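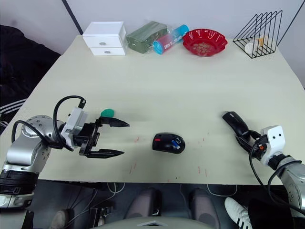 Right gripper won't let go of the mouse

valtteri_l: Two-arm cell, firmware from December. The right one picks a mouse up fine, then just hangs on to it! Release times out after 300 ms. Anyone?

thu_au: Check the force limit, mine was at 70 and it jammed constantly.

valtteri_l: Already tried that, no luck. Left arm grabs and holds the same way, so I doubt it's the limit.

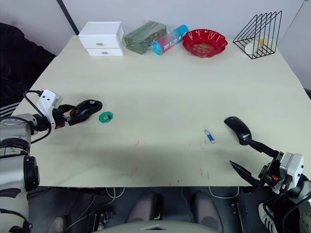

Both arms holding a mouse

sonngo: I'd blame the cable at the wrist. And hit the e-stop before you pull anything out by hand!

thu_au: Disagree, still say force limit.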